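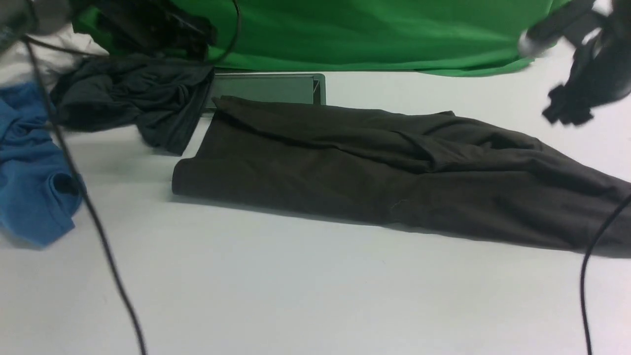
Dark brown garment, folded lengthwise.

Care and Storage of Everyday Clothing
Handout 3: Folds, creases, and what cloth remembers
September 16, 2021

Okay, so a few of you asked for the notes from the last session in writing, and I talked fast, so fair enough. I've filled in the bits I skipped and put the reading and the home task at the end. If something in your own notes disagrees with what I have down here, bring it up next time. I may have misspoken, especially in the second half when we were running over.

Where we'd gotten to

In Handout 2 we went through fibers: cotton, linen, wool, silk, and the synthetics. You'll need that for this one, so dig it out if it's at the bottom of your bag. The main point was that a plant fiber like cotton or linen doesn't spring back much after you bend it, and wool does. Polyester springs back nicely until it gets hot, and then it takes on whatever shape you've got it in and keeps it (this is how permanent pleats are made, by the way, and we'll do those properly in Handout 6).

What a crease is

A crease is a bend that stayed. When you fold cloth, the fibers on the outside of the fold get stretched and the ones on the inside get squashed. Let go right away and most of them slide back. Leave a weight on top, or add damp or heat, and they settle into the new position.

With cotton and linen, water is the big one. There are weak bonds between the long molecules in the fiber, and water lets go of them. The fiber moves, the water dries off, and the bonds form again wherever things ended up. So a damp shirt left in a heap dries into the shape of a heap. It's also why ironing works so much better with steam: you're loosening the bonds, pressing the cloth flat, and letting it dry flat. Same chemistry, better outcome!

Three things make a crease worse: pressure, time, and moisture. I put them on the board in that order and someone asked which matters most. I said moisture and I'd still say moisture, for cotton anyway. For velvet I'd say pressure, since the pile gets crushed and you can have a terrible time getting it to stand up again.

Soft folds and hard folds

I use these two terms all the time and I should have defined them on day one. A soft fold is one with some roundness to it. If you slid a pencil into the bend it would sit there happily. A hard fold is pressed flat, like the crease in dress pants. Most of what goes wrong in a dresser drawer is soft folds turning into hard folds under the weight of whatever's on top.

You can slow that down by padding the fold. Museums roll up acid-free tissue into a sort of sausage and lay it inside the bend. At home I do that for maybe two or three things I really care about, and for the rest I just don't stack so high. A rolled towel works in a pinch for a heavy coat, as long as the towel is clean and completely dry.

Folding lengthwise first

Nearly every folding method I know starts with a lengthwise fold. You bring one long side over the other so you've got a long narrow strip, then you deal with the length. There are good reasons for it. The lengthwise yarns (the warp, if you remember your weaving vocabulary) are usually the stronger set, and a long strip is easy to smooth with your hands in one direction. It also lets you stop there. Pants can go over a hanger bar as a strip. A scarf can be rolled from the strip. You don't have to commit to the small square packet everyone makes.

My routine is this. Lay the thing face down on a clean, dry surface. Smooth it from the middle out toward the edges with the flat of your hand, never dragging with your fingertips. Fold lengthwise. Smooth again. Then either roll it, or fold it in thirds (I like thirds better than halves because the middle of the garment doesn't get a crease straight across it). Turn it over so the weight of the cloth holds the last fold closed.

Somebody asked whether you should button shirts first. I do the top button and one in the middle and leave it at that.

Dark cloth has its own problems

Dark colors show lint, they show dust along the fold lines, and they fade in stripes if one part of the pile is in the light and the rest isn't. That last one catches people out. A black sweater on an open shelf by a window will go brownish along the outer fold, and once it has, your only fix is dyeing the whole thing. Either keep dark things behind a door or refold them along a different line every so often.

For lint, a damp hand or a clothes brush beats a sticky roller. The rollers leave a little adhesive behind, which picks up more dust, which makes you reach for the roller again. Brush in one direction, with the nap if there is one.

The Eltville cupboard

I promised I'd write this one up because the slides wouldn't load. Years ago I had a rented apartment in Eltville with a linen cupboard built against an outside wall. Lovely cupboard, deep shelves, and I packed it to the ceiling. In May I pulled out a tablecloth from the very back and it had a line of small brown spots right along one fold, exactly where it had been touching the wall. The wall was cold, the air in the cupboard was damp, and the fold was the bit that poked out the farthest.

I counted what came out of there, since I was furious and wanted to know how bad it was. There were 22 pieces and 15 of them had spotting somewhere. Every one of the spotted ones had been on the wall side. I got most of the marks out with a long soak in oxygen bleach, though three pillowcases became dust rags.

What I took from that: leave a gap of two fingers between the cloth and any outside wall, don't fill a shelf all the way up, and open the doors now and then. Cedar blocks do nothing for damp. They smell great, but you want air.

Hang, fold, or roll?

We ran out of time on this, so here's the short version.

Hang: woven shirts, jackets, anything tailored, anything with a proper pressed crease you want to keep.

Fold: sweaters and all other knits, jeans, heavy cottons. Knits stretch on a hanger from their own weight and you get those silly little shoulder bumps.

Roll: T-shirts, scarves, table linen if you've got a cardboard tube for it. Rolling gives you no hard folds at all, but a loose roll collapses and wrinkles everywhere, so it has to be snug.

Cut on the bias (diagonally across the weave): lay flat or fold. Please don't hang it. The hem will drop on one side and you'll be re-hemming it forever.

Beaded or sequined: flat, tissue between the layers, nothing on top.

Getting a crease out again

Start gentle and work up. First, hang it in the bathroom while you shower. That's enough for wool most of the time. Second, mist with plain water, smooth by hand, and leave it flat to dry. Third, steam from a little distance away. The iron comes last, on the wrong side of the cloth, with a press cloth if it's dark, or you'll get that shiny patch that no one can ever get rid of. The shine is fibers that have been flattened until they reflect light like a tiny mirror. On wool you can sometimes raise it with steam and a brush. On polyester it has melted a bit, and that's that.

If a crease has been in there for years, check it before you do anything. Hold it up to a window. If you see light coming through in little dashes along the line, the fibers have started to break, and ironing will finish the job. Old linen is the worst for this. People refold grandma's tablecloth along the same lines for decades and then one day it just comes apart in neat rectangles.

Samples for the weave exercise

The swatch sets we used are from Zanden, and the heavier twill is from Grodholm. A full set costs more than I'd want any of you to spend, so share the ones in the box. Please put them back by number. Swatch 259 is missing again, so check your folders.

For next time

Read the chapter on moisture and fibers in the course pack, and the Šimko leaflet on drawer linings (four pages, lots of diagrams, the bit on newspaper ink is worth it).

Home task: take two similar cotton items, T-shirts or pillowcases will do. Fold both the same way. Mist one lightly with water first and leave the other dry. Put them side by side under a heavy book for 90 minutes, then unfold both and hang them up. Write down what you see right away, again before bed, and again the next morning. Half a page is plenty. If you have a wool item you don't mind using, do that too, dry only, and compare.

Bring one thing from your closet with a crease you can't shift. Clean, please! We'll try the steam station on them, and I'll have press cloths for everyone.

Words to know: warp, weft, nap, pile, bias, soft fold, hard fold, press cloth.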